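Fliline Community Boards > Simulation and Data > Collecting demos
Last updated: Thursday, December 9, 2021

Drawer task in sim: how much clutter are you all leaving on the counter? 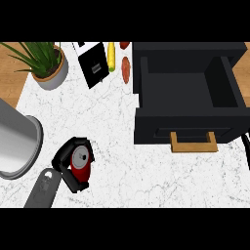 Overhead view from the sim: plant, food and drawer, gripper over the open counter.

gemma_sartori wrote:

Hi everyone! First long post from me, so be gentle. I've been collecting teleop demos for a drawer task in the Nundon kitchen scenes and I'm having way more fun than I expected. The top view is the one I keep on my second monitor while I drive. I've got the drawer open there and the gripper out over the marble, between the big silver container and the cabinet.

The job is simple on paper. Start with the drawer closed, pull it open by the handle, pick one of the food items off the counter, put it in the drawer, push the drawer shut. One episode is one full run. I have 295 kept episodes so far, all driven by hand with a cheap game controller, and a first policy trained on them that gets the drawer open nearly every time and then does something very creative with the corn.

What I'd love opinions on is clutter. The scene generator will happily throw a plant, a black appliance and a big container onto the same counter as the food. Part of me loves this (free variety!) and part of me thinks I'm making the policy learn to dodge a houseplant before it has learned to let go of a sausage. Do you start clean and add stuff, or start messy and stay messy?

Second question, smaller: do you keep episodes where you fumbled the grasp and recovered?

rfontana wrote:

Welcome! Great first post. I'm firmly in the messy camp. I did a whole set last January on clean counters because it felt tidy and responsible, and the policy fell to pieces the moment I put a bowl next to the target. It had learned that anything sticking up off the marble was the thing to grab. Had to start over.

If I were you I'd leave the plant in. Those leaves go every which way and they're a lovely thing to have in the data, so long as they aren't in every single episode in the same corner. Shuffle it left, right, gone, back again.

And yes, keep the recoveries! Some of my most useful runs are the ones where I missed the handle, backed off an inch and came in again.

Naheed H wrote:

I'm going to disagree with Rosario on the first part, at least for somebody on a first policy. Clutter is fine once you know your controls and your action space are right. Before that it hides bugs. If the arm swings wide, did it learn to avoid the container, or is your rotation channel flipped? You can't tell. With a bare counter you can tell in one rollout.

What I do: 30 clean episodes, train something quick and ugly, watch it. If the motion looks like my motion, I go on to clutter and I never look back. If it doesn't, I've lost an evening and not a month.

Agree on recoveries, with one condition. Keep them if the mistake is small. If you knocked the food off the counter and chased it, throw it out.

gemma_sartori wrote:

Ooh, the 30 clean ones as a sanity check is such a good idea, and I can do that tonight. I went straight to the messy stuff because the messy stuff looked cool. No regrets, but point taken.

Naheed, how do you decide a mistake is "small"? I'm scared of throwing out half my set on vibes.

Naheed H wrote:

My rule is whether the policy could plausibly see the problem and fix it from where it is. Missed the handle and still hovering over it: keep. Bumped the drawer half shut with your elbow joint and pulled it open again: keep. Anything where I was confused about what I was looking at: out. Write the rule down before you go through the set, or it'll drift as you get tired.

OsvaldoDB wrote:

Hello from the slow-and-steady corner. A question nobody has asked yet: is the overhead view what the policy gets, or only what you get?

I ask because I trained on a top view alone once and it was rough on depth. From straight above, the arm hovering over the counter and the arm touching the counter look awfully alike. My policy would close the fingers an inch too high, over and over, with total confidence. Adding a wrist view fixed more than doubling the number of demos did.

gemma_sartori wrote:

Osvaldo, I think you may have just solved the corn mystery!! The policy gets the top view plus joint positions. I have a wrist view recorded in the same files but never switched it on in training because I wanted to keep things small. It closes above the corn, lifts nothing, carries nothing to the drawer, and opens its fingers very politely. Every time.

I'll retrain with the wrist view before I collect anything new.

OsvaldoDB wrote:

That's the exact failure, yes, down to the polite release. Also check that you are driving from the same views the policy sees. If you lean on some third camera to judge height, you're giving it demos it can't make sense of. I turn off every window the policy won't have. It makes me a worse driver for the first hour and then it's fine.

jjoly wrote:

Jumping in on the drawer, which is my favorite part of this whole class of task. Handle shape matters more than people think. That U-shaped one is friendly, you can hook it from above without being all that precise. If every episode has the same handle you'll get a policy that is brilliant at one handle. The Mancuso asset pack has knobs and flat bars and a couple of nasty recessed pulls. Even a few dozen episodes with each made mine a lot less brittle.

Also, black cabinet, black drawer interior. Mine had real trouble telling how far open a dark drawer was, and would try to drop things while it was still moving. Randomize the cabinet color if you can. I did white, green, wood, black, and the "is it open yet" problem mostly went away.

rfontana wrote:

+1 on colors. Minus a little on the knobs, Jérémie, at least for now! Knobs want a different wrist angle altogether and I think you'd be teaching two tasks at once. I'd get food into the drawer reliably with the friendly handle and then branch out.

jjoly wrote:

We've had this argument before and I'm still right :) You don't need to finish one handle before starting another. My mixed set was 1726 episodes across 4 handle types, and the mixed policy beat the single-handle one on the single handle too. Same training time, same network. I was surprised enough that I ran it again with new seeds and got the same ordering.

rfontana wrote:

You also had 1726 episodes! Gemma has 295 and one pair of thumbs. Spread that over four handles and each one gets a thin slice. I'd believe your result at your size. I wouldn't bet on it at hers.

jjoly wrote:

OK, that's fair. I don't have a small-set comparison. I could cut mine down to 295 and try it, that's a weekend's compute and no driving at all. Let me see what I can do.

gemma_sartori wrote:

Please do, I would read that post so fast. Happy to send you my set too if the formats line up. I'm writing with the Zondomar recorder, default settings, 30 frames a second.

Naheed H wrote:

Default Zondomar settings drop the gripper command and only save the gripper position, unless they changed it. Look at one file before you collect more. If the command is missing, the policy only ever learns where the fingers were, and when they're squeezing something solid the two numbers are different. Grasps come out weak. I lost a good batch that way.

gemma_sartori wrote:

Checked. The command IS there, phew. There's a checkbox called "log targets" and past me had ticked it for reasons unknown.

Quick update while I'm here. I retrained overnight with the wrist view on and nothing else changed. It picked up the corn! Not every time, and it's still hopeless with the small rounded food piece when that one lands far back on the counter, but I yelled loud enough to wake the dog. Next up are Naheed's 30 clean runs, then cabinet colors, then plant shuffling. Knobs can wait until Jérémie reports.

OsvaldoDB wrote:

Wonderful news, congratulations. For pieces at the back, look at where your demos put them. I'd bet most of your picks are from the middle of the counter, where the driving is comfortable. When I plotted mine, I had a big happy blob in the center and almost nothing near the edges. Twenty minutes of deliberately awkward picks did a lot of good.

gemma_sartori wrote:

Plotted it. Big happy blob. You people are scary. Off to do some awkward picks!

rfontana wrote:

Put a short rest in between batches, too. My driving gets sloppy after an hour or so and I can see it in the replays, lots of little zigzags on the approach. The policy copies the zigzags faithfully.

jjoly wrote:

It does. Mine has a tiny shimmy before every grasp that is one hundred percent me reaching for my coffee with the other hand. I've grown fond of it, but it has to go.

Subset runs are queued. I'll start a new thread with the numbers and link it from this one.

Related threads
Wrist view or third-person view for small objects?
Zondomar recorder: which boxes to tick
Nundon kitchens: randomizing cabinet colors without breaking the textures
Trimming idle time at the start of a demo
Share your worst grasp

Contact the moderators | Copyright 2021 Fliline Community Boards | Back to top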